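Acta reunión grupo de consumo Trameck
30 de septiembre de 2023

Asisten: Jayson Soriano, Princess Yap (toma notas), los de Hesholm y casi todo el turno de reparto. Se lee el acta de julio, aprobada sin cambios.

1. Cestas de otoño. La finca Dela Peña confirma acelgas, calabaza y puerros hasta fin de temporada. Lechuga no — se les espigó. Jayson propone cesta pequeña para quien vive solo. Se aprueba, 2 en contra. 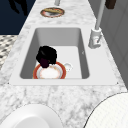
2. Lavado de verdura. Varios socios se quejan de tierra en las espinacas. Dela Peña dice que lavadas aguantan menos, las seguirá mandando tal cual. Que cada uno las lave en casa: con un fregadero de seno rectangular, encastrado en la encimera, y agua fría sobra. Princess redacta una nota para meter en las cestas.

3. Cuentas. Saldo 806 euros, pagado ya el trasnporte. Pendiente la factura de Jodis por las cajas. Se pide presupuesto a otro proveedor antes de renovar.

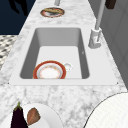 Alguien pregunta si se puede pagar por trimestre. Sí, avisando antes a Princess. Quien deba dos cestas no recibe la siguiente hasta ponerse al día.

4. Fermentados. Hesholm ofrece chucrut y kimchi cada quince días, bote aparte de la cuota. Falta precio. Prueba con los que se apunten en la lista.

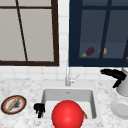

Los botes vacíos se devuelven con tapa, en el punto de recogida. Sin tapa no se admitén.

5. Ruegos y preguntas. Huevos — queda para la próxima. Jayson mira fechas y avisa por correo.

Compartir 2 · Comentarios 2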